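Peltside Evening Classes
Home Order, session 3: the mixed basket

Every house has one. It starts as a fruit basket or a bread basket and ends up holding whatever was on the floor when the doorbell rang. Sorting by type is the textbook answer – it lasts until February.

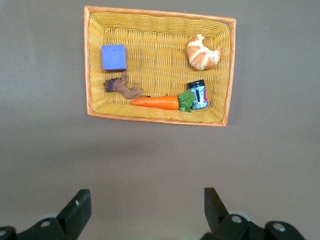
For small toys, play food and the odd jar, the course rule is one shallow basket per room, emptied weekly. Lids get tried before anything goes back. Animals may live with vegetables if the household can bear it.

Homework: empty one basket, 26 items at most. Bring the list, not the basket.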